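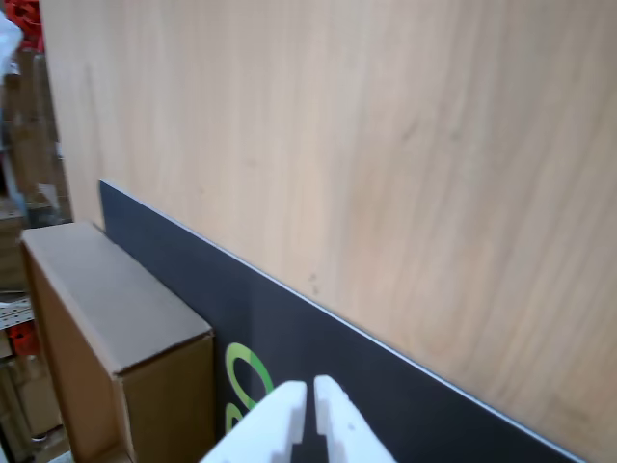
Storing black leather shoes in the original cardboard box: orientation, lid, and board

Posted in Closets, Shoes & Laundry
3 answers. Viewed 827 times.

Sibel Saraç

I have one pair of black lace-up dress shoes, smooth leather, leather lining, cap toe. They are worn perhaps once a month from April on and hardly at all in winter. Up to now they stood on the hall floor. I want to move them into the cardboard box they came in and keep the box on an open shelf unit in a spare room.

Details, as far as I have them:

Box: brown corrugated cardboard, one piece. The lid was discarded in December.
Shelf clearance: 274 mm between boards. The box fits flat or standing on its short end. Standing it up would save considerable shelf width.
Humidity: not measured. The room has one radiator and an outside wall.
Finish: ordinary wax polish, applied the day before storage.

What I need to know:

Can the shoes lie on their sides in the box, or should they stand on their soles? Does it matter if the box is stood on end, so that the shoes point toe down? And does the box need a replacement lid, or is an open box acceptable for up to four months at a time?

I have seen the plastic drop-front boxes (Bilano and others) and would prefer not to buy any if the cardboard is adequate.

Osamu Fukuda

The cardboard is adequate. Taking the points in order.

Lying on the side is the normal factory orientation. Shoes are usually packed heel to toe, on their sides, with a sheet of tissue between them. A stiff dress shoe will tolerate this for years provided nothing rests on top of it. The parts that suffer are the heel counter and the topline, and only when the shoe is squeezed. If you have to push the second shoe down to get it in, the box is too small once shoe trees are fitted, and you should go up a size.

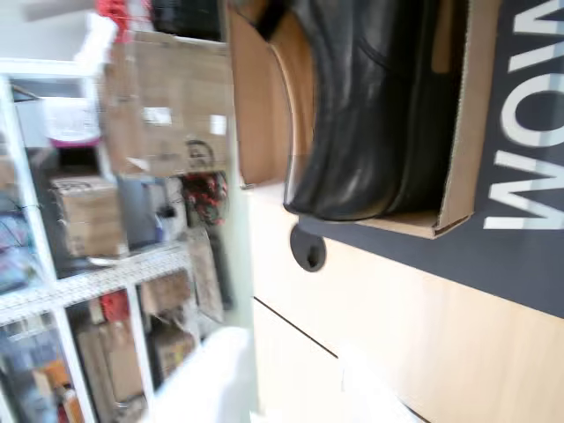
Standing the box on its short end is the arrangement I would avoid. The weight of the shoe is then carried on the toe or the heel, against one panel of corrugated board. A single shoe is not heavy, but the contact area is small, and on a glossy toe cap the polish will pick up rub marks from the board. If shelf width is the limiting factor, stand the box on its long side instead. The shoes are then supported along the sole or along the upper, depending on how you turn them.

Lid: use one, but it need not be tight. Its job is to keep off dust and light. A flat piece of cardboard cut 10 mm larger than the opening on each side and laid on top is sufficient. Do not tape it down. Leather that has been worn gives off moisture for a day or more and the box should be able to breathe.

Before boxing:

1. Remove the laces, or at least slacken them fully. Brush out the gap under the tongue.
2. Leave the shoes at room temperature for 24 hours after the last wearing.
3. Apply cream, not wax, if the shoes will be stored for more than two months. Wax sitting in a crease dries and cracks when the shoe is next flexed. Your polish the day before should be brushed out well at the crease line.
4. Insert unvarnished cedar trees. Crumpled plain paper is a fair substitute. Newsprint is not suitable for a light lining such as tan, as the ink transfers.
5. Wrap each shoe in tissue or put it in a cotton bag.

Keep the box off the outside wall by at least 100 mm, and away from the radiator.

senik_closet

I just put mine in the Slaoui bags, the ones with the window. Never had a problem. They do smell a bit at first.

Also silica gel packets, throw in a couple.

prerkance

Mostly agree with Osamu. Two corrections and one addition.

Silica gel in a closed plastic bag with leather is a mistake over a long period. It can take the leather below the moisture content it needs and the upper goes stiff. In an open or loosely covered cardboard box it does very little either way, so leave it out.

I would not worry about wax for four months. I have wax-finished oxfords that sit from one spring to the next, on their sides, and the creases are fine after a brush.
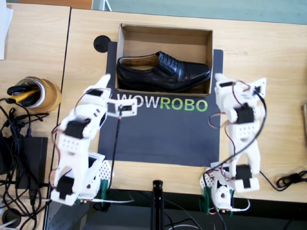 The addition concerns where you do the work. Polish and pack on a flat table with a mat or an old towel down, with the box on the same surface. Loose grit on bare wood will scratch a polished cap toe the moment you lay the shoe over. Tape and cutter should be kept to one side and used before the shoes come out. If you are repairing a split corner of the box, tape it on the outside only. Adhesive on the inside will creep in a warm room and catch the upper.

Label the short end, in pencil or on a paper sticker. Marker on the inside flap can transfer to polish.

Sibel Saraç

Thank you. Box on its long side, loose cover, trees ordered. I measured the width with the shoes lying heel to toe and there is enough clearance that nothing is pressed. I will leave the silica gel out.

Last activity: Wednesday, April 15, 2020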